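Skinstead Wogan Ball Return: A Month of Shooting in the Driveway

Last updated: August
246 shares | 4 comments

I have owned three ball returns in my life and I've hated two of them. The first was a plastic chute that hung off the rim and sent every make straight back to the free throw line, which is great if free throws are all you ever shoot. The second was a net on a frame that fell over whenever the wind picked up. So when I tell you I've been getting up early to use the Skinstead Wogan, please understand where I'm coming from. I love this thing!

The Wogan is a wraparound net that stands under the basket on four legs and funnels both makes and misses down to a curved ramp at the front. You turn the ramp by hand to point it where you want to shoot from. There's no motor, no app and nothing to charge. Skinstead makes two sizes, and I bought the smaller one, called the Menier, which is meant for driveways and has a narrower base. The full-size version wants a proper gym floor and a bit more room than my garage door leaves me.

I've put up 3,000 shots with it so far. I keep a tally in a notebook, because I'm that kind of rec league player. Before this I'd get through maybe half an hour of real shooting and spend the rest of the morning jogging after the ball, usually into the neighbor's hedge. Now I can stay in one spot, get my feet set and get into a rhythm. My corner three was always the shot I skipped in practice (the rebound goes everywhere from there) and it's the one that has come along the most.

The catch rate is the big question with any return, and on my hoop the net gets about 70 percent of my misses and every single make. The ones that get away are long rebounds off the front of the rim, which sail over the low edge of the net. Short misses, airballs included, mostly drop right in. If you're a flat shooter you'll do a little more chasing than I do. Raising the net to its top setting helps, but it also means you have to shoot over it from close range, and I don't like how it changes the look at the basket.
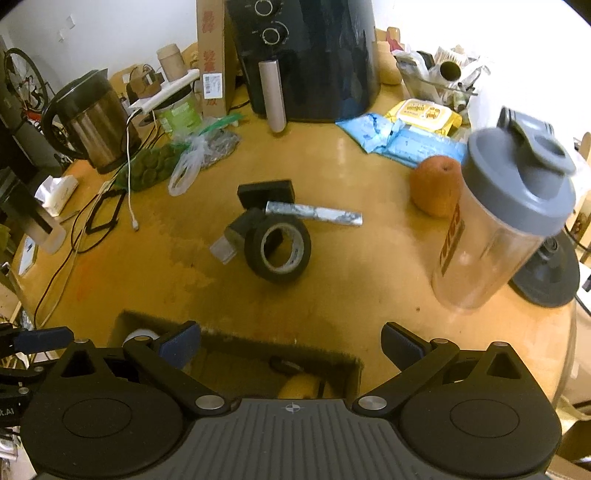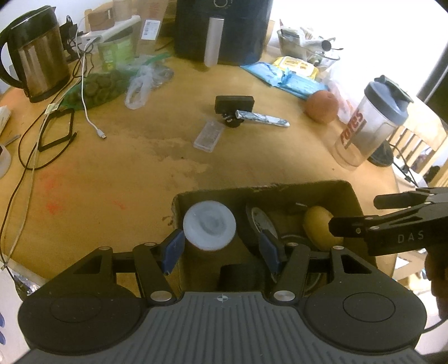 First photo: the roll of black tape on the table. Second: black tape in a cardboard box with a potato.

The ramp deserves its own paragraph. It sends the ball back on one clean bounce to wherever you've aimed it, and the bounce comes up at chest height, so you can catch and go straight into your shot. On my old chute the ball would dribble back along the ground and I'd be bending over for it all morning. From the elbow it's almost like having a passer. From beyond the arc the ball loses some steam, and you need to step in to meet it, which I've decided is good practice anyway.

It works with any ball I've tried. I mostly use an outdoor Stetance with a lot of grip left on it, and I also ran my old indoor leather ball through for a morning. The leather one rolled a little quicker down the ramp. A kid's size ball came back fine too, though it took a funny hop now and then where the ramp sections join.

Setup took me most of a Thursday evening. The instructions are clear enough up to the point where you hang the net, and then you get one drawing that covers about six jobs. Hook the back corners first, then the front, then go back and tighten the straps on the sides. I did it the other way around and had to start over. After that first build, it folds flat in a couple of minutes and leans against the garage wall, and I can wheel it out by myself without taking my shoes off the porch first, so to speak. The wheels are small. They don't care for gravel.

A few gripes. The clips on the net are stiff, and cold fingers won't enjoy them. The ramp lock needs a firm push or it drifts a few degrees to the left over a long session. And it's loud! The ball hitting the ramp makes a good hard thunk, and at 6:30 in the morning you'll want to be on decent terms with the people next door.

Still, I'd buy it again tomorrow. My team plays in a league where most of us are well past our best and we get by on open jumpers, and I showed up for our last game having taken more shots in a month than I took all last year. I hit four from the corner. We lost, but I hit four from the corner.

Pick the Menier for a driveway with a normal slope and the full-size Wogan if you have a flat court. If your hoop is mounted on a roof, measure the overhang before ordering, as the back legs need clear space behind the pole or wall.

4 comments

Guest: Does it work with an in-ground pole that has the thick padding? Mine sticks out pretty far.

Reply from the author: Mine's padded and it fits, but only just. I had to slide the back bar up a notch.

Guest: Had the full-size one in our church gym for two winters. Net is still good, we replaced one wheel.

Guest: The drifting ramp drove me nuts until I tightened the bolt underneath. Try that. Congrats on the corner threes.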